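2 min read

Tasting panel members wanted, Thursday evenings

Lallside is looking for people who can drink a small amount of root beer and then say something useful about it. The second part is where most applicants struggle.

We make soda in the back half of a building in Dakier that used to sell carpet. We have 47 recipes on file, and the bosses would like to sell four of them. The staff can't pick. We have been tasting this stuff all year and at this point everything reminds us of toothpaste.

Sessions start in June, run from 6:30 to 8 p.m., and go on for six weeks. You'll get small pours in plain cups, a score sheet, crackers, and a chair. The chairs are fine. You score sweetness, fizz, and aftertaste, and there's a box for comments. "Nice" is not a comment. "Tastes like my uncle's truck" is, and it got a recipe pulled last spring.

You should be 18 or older, have a working nose, and be able to sit next to a stranger without telling them what to think. Please skip perfume and garlic on the day. Smokers are welcome but will be asked to hold off for an hour beforehand. If you work for Kioko or any other soda maker, we're flattered, but no.

Over 500 people asked to join the last panel, mostly after reading the word "free," and 223 of them wanted to know if it was beer. It is not beer.
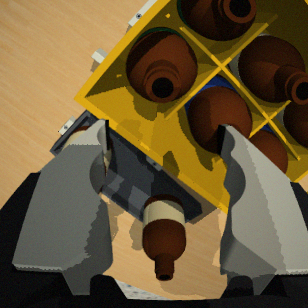 Brown bottles, yellow crate.

Pay is $153 for all six sessions, handed over at the end — miss more than one and you get a share of it. Everyone takes home a mixed six-pack of whatever we have too much of, which will probably be ginger.

To apply, send us a paragraph describing the last thing you drank. Water is allowed, and harder than it sounds. Drop it at the front desk on Jinitz Street or use the form on our site. We reply to everybody, slowly.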